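Search this forum... Advanced search
Print | E-mail this thread

Shipping vs. buying new when you move

greltthorpe_gal
We move to Greltthorpe in July. The mover wants $1,850 for the full load, or $1,599 if I leave the patio and kids' stuff behind. Is it worth paying the difference?

Lanz88
No. Sell it and buy used when you get there. Moving cheap furniture is wasted money.

mapleporch
I disagree. We left ours and spent well over $200 replacing it. Used prices depend on the town.

Lanz88
Then you overpaid. I furnished a whole porch for less.

B_Nageli
It's 841 miles for us and we took everything. Ask if they charge by weight or by space. Plastic furniture weighs very little but fills a truck if the legs stay on. Ours charged by space, so anything that came apart went flat.

mapleporch
Agreed on asking. Also get the quote in writing. Rasix changed ours on the day.

greltthorpe_gal
It's by space. So the white plastic piece is the question. Some pictures:

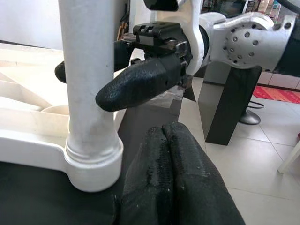
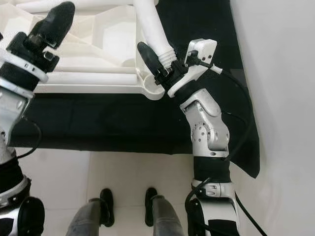
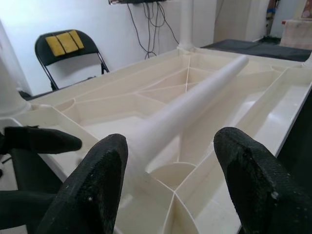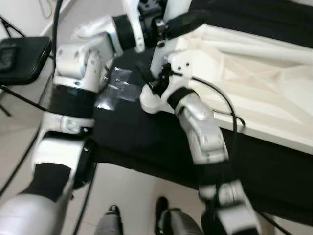
I called them back and the quote is good for two weeks. They won't take propane or paint either way, so the grill tank goes to my neighbor. Does anyone know if Vullis rents small trailers one way?

Lanz88
They do, but check the drop-off fee first.

Print | E-mail this thread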